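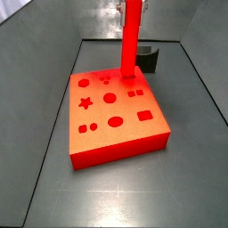

The shape sorter has been a fixture of playrooms for generations, and most of us could draw one from memory: a box, a lid, a few holes and a handful of wooden or plastic pieces that end up under the couch. The newer ones are busier than that. A red one has a star, a hexagon, an oval, circles and squares cut into the top, and in one spot three small round holes sit together in a triangle. A long squared peg in the same color goes with it. A child who has mastered the plain four-hole box will need some time with this one.

Gwilym Griffiths has been designing toys for 30 years, the last 6 of them at Wirwood, a small maker of preschool puzzles. He keeps old sorters on a shelf behind his desk and takes them down when he wants to make a point about corners.

"A sharp corner has to be lined up exactly," he said. "Round it off a little and the piece will find its way in. With a one-year-old you want a lot of rounding. By age 3 you can start taking it away."

Color matters too. Many sorters give each piece its own color and print the same color around the hole, which lets a child match by color and skip the shape altogether. Griffiths prefers a set in a single color. Parents complain that it looks dull in the store, and he has lost that argument with buyers more than once.

Lyle Pettigrew runs the toy library at the Musholm Family Center, where 38 sorters go out on loan. The Geseo drum with the canvas handle is borrowed most. The Oyelaran tray, a flat puzzle with shallow wells, comes back with the fewest missing pieces, and Pettigrew puts that down to the drawstring bag it travels in.

He tells parents to start with one piece. Put the rest away, hand over the circle, and leave the child alone with it. Circles go in whichever way they are turned. A square has four chances to be right, and a rectangle only two, so the longer pieces can wait a few weeks.
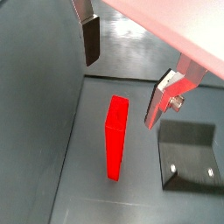

A tall red block standing on end.

Tall pieces get used for other things first. Toddlers stand them up, knock them over, and carry them from room to room. Pettigrew doesn't correct this. A child who can set a narrow block on its end and let go without tipping it is practicing the same careful release that the sorter asks for later.

For cleaning, a damp cloth and mild dish soap will do for plastic. Wooden sets should be wiped and left to dry on a towel overnight, with the lid off. Check the pieces for chips before they go back in the box. Wirwood and Geseo both sell single replacement pieces by mail, and the Musholm library keeps a coffee can of strays at the front desk, open to anyone who wants to dig through it before noon.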